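Print this page | E-mail this thread

Teaching by hand: bottle and coaster
Posted by Boris Hudec, August

wekesa_s: My task is to put the bottle back in the middle of the coaster. After 20 demonstrations with the hand-held gripper, what should I change? 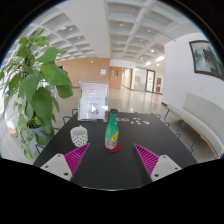

Reply 2, from Halás
Please move the mug further away. The left finger needs more space.

Reply 3, from dikik
I do not agree. Leave the mug, but change its place each time. I would also prefer remote control, the hand goes too fast.

wekesa_s: Remote control was slower for me, and my movements were worse. I will try with the mug in other places.

Print | E-mail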